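Report on a Lab Open Day: Sorting Mixed Objects with a Robot Arm

Course project, Introduction to Automation
Submitted by Joelle Salameh

1. Why I chose this visit

The assignment asked us to see an automated process in person and report on it. Most of my group went to the bottling plant. I had a shift that day, so I signed up for the open day at the Skovitz lab in March instead. It was held on a Sunday, and visitors were let in by time slot. I had the 2 p.m. slot with a group of 25.

The lab works on picking, meaning getting a robot to take one object out of a container and put it in another. Their current project is called Drimico. The handout says the long-term goal is a cell that can handle returned goods for small online stores, where the contents of each box are different and no list of them exists in advance. The company paying for part of the work is Marchand, which runs a returns warehouse outside the city.

I had two questions going in. The first was how the robot decides where to grab something it has not been told about. The second was how the people running it know if it is getting better. I got a fairly full answer to the second one and a partial answer to the first.

2. How the visit was organized

We started in a classroom with a short talk, 20 minutes long. It covered what a picking cell is, what a grasp is, and why returned goods are harder than factory parts. In a factory the same part arrives in the same position all day. In a returns bin the items lean on each other, roll, or are shiny, and the software has to deal with whatever is there.

After the talk we were split up and taken to the lab. There were three stops:

The picking station, where the arm was running.
The labeling desk, where a student showed us how failed picks get sorted by cause.
A shelf of grippers the lab has tried and stopped using.

I spent most of my time at the first stop and went back to it after the others. The rest of this report is mainly about that station, with a shorter part on the labeling desk.

3. The picking station

The setup is simple to describe. Two metal bins stand on a table, one behind the other, with a robot arm that can reach both. Objects are put in one bin. The arm picks one up, moves it over to the other bin, and lets go. When the first bin is empty the direction is reversed, so the same objects can be used again and again without a person loading them. Our guide called this a round trip.

The control software is called Skondivard and was written in the lab. It takes a picture of the bin, proposes a number of possible grasps, gives each one a score, and sends the best one to the arm. We were shown the scores on a monitor as colored marks over the camera picture. I thought the marks would be on the middle of each object, but a lot of them were on edges and rims. The guide said this was normal. A bowl has nothing to hold in the middle, and the rim is the only part two fingers can close on.

A pick goes through these steps:

The arm moves up and out of the way of the camera.
The camera takes a picture.
The software scores the grasps.
The arm moves over the chosen spot and comes down at an angle.
The fingers close.
The arm lifts, and the software checks how far the fingers are apart. If they closed all the way, nothing was picked up and the attempt counts as a miss.
The arm moves over the other bin and opens the fingers.

The angle in the fourth step surprised me. In our textbook the gripper always comes straight down. Here it often came in tilted, which lets it get at things that are near a wall. It also means the arm needs more room on the side it is leaning toward, and some grasps with a good score are thrown out when the wrist would hit the bin.

4. What makes an object hard

The guide went through the kinds of objects they use and said what each one is for. None of them are special test parts. They are household things and toys, and the lab replaces them when they wear out.

Round things roll. If the fingers touch one side first, the object moves before the other finger gets there. Clear things are a problem for the camera, which may see the floor of the bin through them and get the height wrong. Brushes are awkward in a different way. The bristles bend, so the fingers can close on them and then slip, while the handle is a good place to grab if it is not lying tight against a wall.

Corners are the worst spot for any object. I asked if they could just tilt or shake the bin to move things back to the middle. The guide said they had talked about it, but the warehouse will not be able to shake its boxes, and they want the numbers to mean something there.

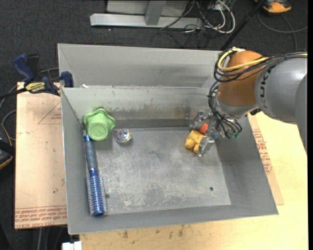

I also asked about lighting, because we had a lab exercise last term where a reflection from a window ruined the results. At Skovitz the blinds stay down during a run and the room lights are left on. Reflections off metal still cause some wrong readings. The guide said painting the bins had been suggested, but the finish would get scratched by the fingers and then the software would see a different bin each week.

5. The labeling desk

This stop was less exciting to watch but it answered my second question. Every attempt is saved with the picture from before the pick, the grasp that was chosen, and the result. Misses are looked at by a person, who picks a cause from a short list: slipped, pushed away, wrong height, blocked by wall, or other.

The run we were shown had 3000 attempts in it. Of these, 892 were misses. That is a miss rate of just under 30 percent, and I expected the guide to be embarrassed by it, but she was not. The bins in that run had been filled with objects chosen to be difficult, and the point was to collect misses to learn from. A run with easy objects looks much better and tells them less.

The largest group of misses was "pushed away." The second was "blocked by wall." We were not given the exact split. The student at the desk let two of us label a few ourselves. I found it harder than I thought it would be. Several of mine could have been either "slipped" or "pushed away," depending on when you think the finger first touched the object. She said two people are supposed to label each miss, and when they disagree a third one decides.

6. What I learned for our own project

Our group is building a small sorter for plastic caps, with a fixed chute and one moving flap. It is much simpler than what I saw, but three things carry over.

We should save a picture of every attempt, including the ones that work. Right now we only write down failures, so we have nothing to compare them with.

We should write our list of failure causes before we start testing. We have been using free text - "got stuck," "jammed," "stuck again" - and it cannot be counted.

We should stop resetting the caps by hand between tests. If the chute emptied back into the hopper we could run for an hour without touching it. I have made a sketch of this and will bring it to the next group meeting.

7. Open points

I did not get a full answer on how the grasp scores are worked out. The guide said the scoring part is a trained network and that the details are in a paper the lab has not published yet. I also did not find out how fast the cell would have to be for Marchand to use it. I have emailed the lab about the speed question and will add the answer to the appendix if it comes before the deadline.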